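January, second week of hiring

Up at six to get through the applications before the phones started. We had 324 for the Pranstead jobs, which is more than the last two rounds put together, and I'd promised to have a list ready by lunch. There are 11 posts: seven on the packing side, three in the office and one for a shift lead that Heitmann have been trying to fill since before Christmas.

The old way, I'd have read every CV twice and still been at it next month. This time everyone who met the basics got a link to record answers to four questions in their own time, two minutes for each answer. Of those we invited, 123 sent something back. I'd guessed it would be lower. A good many were recorded late in the evening, after ten, so I think people do like being able to pick the hour.

I watched the first batch with a cup of tea and the scoring sheet next to me. Marks out of five for each question, no half marks, and a line of notes. I've told myself not to score anyone on their lighting or their curtains, and I mostly kept to it. One man answered question two when he should have been on question three and carried on like that to the end. His answers were good, so I moved them round and marked them where they belonged.

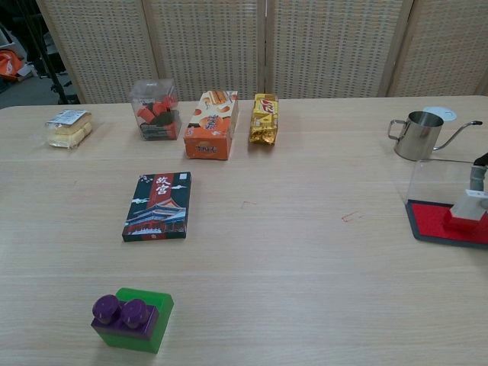
The sound was poor on nine of them. I've written to all nine and offered a second go, with the link open until the end of the week. Imik's system only lets you reset a link one person at a time, and each reset asks you to confirm twice. I sent them a note about it. They answered quickly, I'll give them that, but the answer was that it's on the list.

Question four is the weak one. "Tell us about a time you dealt with change at work." Nearly everybody gives the same reply, a new computer system that they weren't sure of and then got used to. I can't tell anyone apart on it. I want to swap it for something plain, such as what they would do if the person taking over from them was half an hour late. I'll have to leave it as it is for this round, as it wouldn't be fair to change it halfway.

Had a sandwich at the desk. The list went over to Heitmann at ten to two, so not lunch, but near enough. I put forward 20 names for the packing jobs and nine for the office. For the shift lead I only sent two, and said so in the covering email. I would sooner send two I believe in than make up the numbers.

Then the Flodville call, which ran over. They want to do the same thing for their spring intake but with one question in place of four, to save people's time. I said one question won't tell them much, and that they would end up ringing everybody anyway. We left it at three, with the option of a written answer for anyone who doesn't want to be on camera. I should have offered that for Pranstead as well – two people asked and I had to sort it out by email.

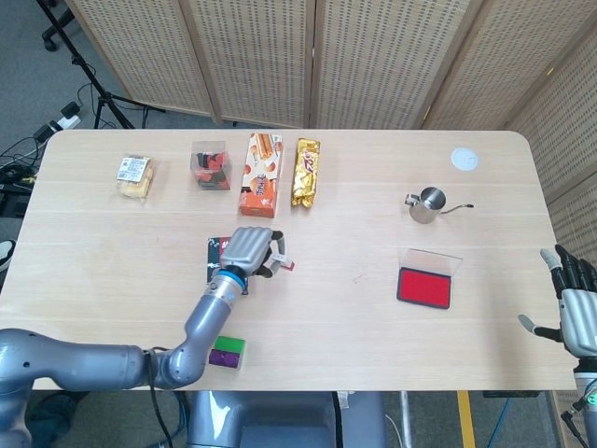

Heitmann replied just before five that they were happy with the office names but wanted to know why so few had forklift tickets, and could the packing list be looked at again with that in mind. It wasn't in the job description they signed off. I've checked, and it says "useful". I wrote back asking whether it is useful or needed, and if it's needed, whether they'd pay for the training. No answer yet.

Tomorrow: finish the second batch, chase the resets, write to everyone who isn't going forward. I want those letters out by the end of the week. Over half of the people who rang us last year only rang to ask if they'd been turned down.

Home at half past six. Soup.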